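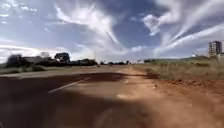 *Dirt track beside a paved road.*

# Removing location data from photos before you share them

Most phones write the place, time and device model into every photo they take. Some sites strip this out when you upload, but many don't, and files sent as email attachments nearly always keep it. These steps use Vurnon, a free desktop tool, on a folder of pictures.

## Before you start

Make a copy of the folder and work on the copy. Once the location has been removed from a file you can't get it back.

Vurnon handles up to 1,000 files at a time. If you have more, split them into smaller folders.

## Check what is stored

1. Open Vurnon and choose **Add folder**.
2. Click any photo and open the **Details** tab.
3. Look for the lines marked *Latitude* and *Longitude*. If both are blank, that photo has no location saved.

To see the whole folder at once, sort by the **Location** column. In my test folder of 881 photos, 139 had coordinates, mostly from an old phone I had forgotten to change the settings on.

## Remove it

1. Select the photos you want to clean, or press Ctrl+A for all of them.
2. Choose **Edit > Remove fields**.
3. Tick **Location**. Tick **Device** and **Owner name** too if the photos are going on a public page.
4. Leave **Date taken** unticked if you want to keep your albums in order.
5. Click **Apply** and wait for the green bar to finish.

Open a few files again and check the Details tab. Videos are skipped and need to be done separately.

## Stop it being added

On your phone, go to the privacy settings, find the camera app in the location list and set it to **Never**. Backup apps have their own switch. In Nirnosent it is under **Account > Uploads > Keep place names**, and it went back to being on after the April update, so look again even if you turned it off before.

Photos you have already posted aren't changed by any of this. You'll need to delete them and upload the cleaned copies.

*Thanks to Jaime Abreu for pointing out the Nirnosent setting.*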